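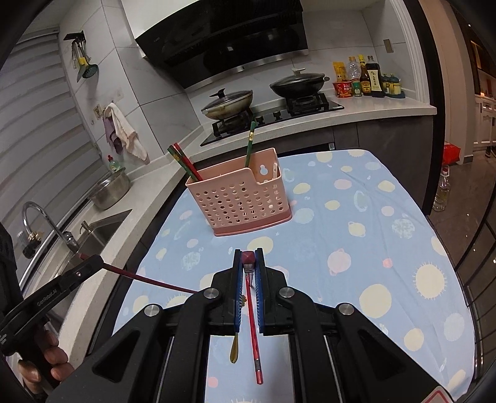
We redid our eating corner last month and I've been going back and forth about where the chopsticks should live. We're a family of five in a kitchen that was plainly drawn up for two, so the drawer is full of everything else. For now they stand in a pink plastic holder with rows of round holes, right on the table, on top of the sun-patterned cloth my sister gave us. The kids can grab a pair without asking me and I kind of love that. My husband thinks the holder should go back on the counter, under the range hood, next to the salt. He says a table should be clear between meals. So — table or counter? And does anybody have a good way to keep pairs together? Ours are red, green, red-and-green, all sorts, and setting the table turns into a matching game.

Posted by sunnyside_up, 13 Dec 2020

pepperjar wrote:
Counter, but NOT next to the stove. We had ours by the burners for years and everything in it got that sticky film you can only get off with baking soda and a lot of swearing. If the hood is right there, so is the grease.

tallglass18 wrote:
Table! We've had a holder on the table since forever and it's one less trip back and forth. Your husband can clear it off when company comes. Does yours have holes in the bottom too, or only the sides? If they're going in straight from the dish rack you want a saucer under it, or that cloth is going to get mildew spots. Ask me how I know.

sunnyside_up wrote:
The kids are supposed to dry them first. Supposed to. I'll put a saucer under it tonight, thanks. The cloth is light blue with little dots and it would show everything.

marrowbone wrote:
I'm going to be the grump here. Utensils standing out in the open collect dust, and with kids you also get crumbs, fingers, sneezes, the works. Get a long box with a lid. We have the Fimholm one, it fits full length chopsticks lying flat and you can slide it on top of the fridge.

tallglass18 wrote:
On top of the fridge is no good for kids though, she said she likes that they can reach. And if they're used every day I don't see how they'd get dusty. Ours don't sit long enough.

marrowbone wrote:
Then put the box on the table. I said a lid, I didn't say a padlock.

Kerttu Peltonen wrote:
Hi, long time reader. We solved the pairs thing by going all one kind. I bought a bag of plain ones, gave the mixed ones to the kids for crafts, and that was the end of it. Any two make a pair. It's a little boring to look at but dinner gets on the table quicker. I kept one nice pair each for me and my husband in the drawer, wrapped in a napkin.

sunnyside_up wrote:
Oh, I'd miss the colors! My youngest only eats noodles with red ones. But maybe one color per person would work. Red for her, green for her brother, and the grownups get whatever is left over.

pepperjar wrote:
Color per person is what we do and it works great until somebody loses one. Buy spares of every color right away, because they change the shade on you. I got more green ones in February and they look like a different vegetable.

noodle_aunt wrote:
Rubber bands! Small ones, one around each pair, and they come off at the table. My mother did this. Yes, you end up with rubber bands in the soup now and then.

marrowbone wrote:
That's not a selling point.

noodle_aunt wrote:
We all lived. Also, to the original question, I'm with the husband. I like a bare table. My holder hangs on a hook on the wall by the sink and drips right into it, so no saucer and no mildew. If yours has a cutout in the back you can hang it up.

sunnyside_up wrote:
Wait, it does have one! It's shaped like a keyhole, up on the tall part at the back. I've had this thing for ages and figured it was decoration. Okay, so now there's a third choice. I need to see if the youngest can reach the wall by the sink from her step stool. If she can, he gets his clear table and I get to stop hearing about it.

tallglass18 wrote:
Still voting table — but try it with a stick-on hook before you drill anything. And take the hook down slowly or the paint comes with it.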